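5.3 Scheduling a Virtual Screening
Sonow Screening Room, Host Guide — revised 9 August 2021
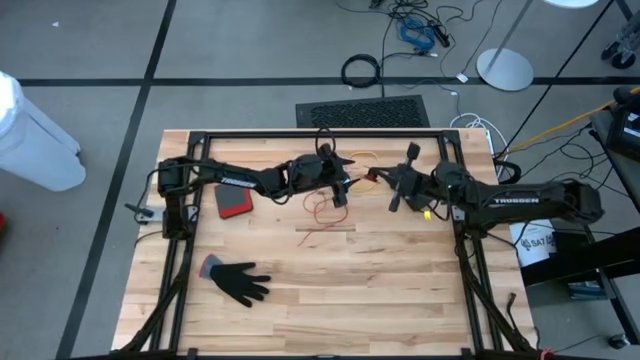 Figure 5-2. Tabletop with two arms, seen from above.

This section covers setting up an online screening with a live discussion afterward. You need a host account and a film that is already in your library. To add a film, see Section 4.

Before you start

Check the license for the title. Most community licenses limit the number of viewers per screening. The standard limit is 400, counted by registration and not by attendance. Captions must be attached to the film file before the event is published. They cannot be added later without taking the event down.

To create the event

1. Open Events and select New Screening.
2. Choose the film from the Title list. Films with an expired license are shown in gray and cannot be selected.
3. Enter the start time and time zone. The time zone defaults to the one in your host profile.
4. Set Doors Open. The default is 15 minutes before the start. Viewers who arrive earlier see the countdown page.
5. Under Discussion, select After Film. Leave this set to None if there is no panel.
6. Enter the discussion length in minutes. The maximum on the Fluretti plan is 40. On the Achterberg plan there is no limit.
7. Select Save Draft.

Note: A draft holds the date on your calendar but does not reserve viewer seats.

To add panelists

1. Open the draft and select People.
2. Enter one e-mail address per line. Up to 32 panelists can be invited.
3. Assign one person the Moderator role. The event cannot be published without a moderator.
4. Select Send Links. Each link works on one device at a time.

Panelists should join the green room before the film ends. The green room has its own audio and is not heard by viewers.

CAUTION: Do not select End Event when the film finishes. This closes the discussion as well. Use Go to Panel instead.

To test playback

1. Select Preview as Viewer.
2. Play at least two minutes of the film with captions on.
3. Confirm that the sponsor card appears before the opening titles.
4. Close the preview window. Previews left open count as one viewer.

The test takes about 37 seconds to load the first time — later tests are faster.

Note: Screenings imported from Ola before December keep their old registration pages. Edit these pages in Ola, then select Refresh in the event draft.

To publish, go to Section 5.4.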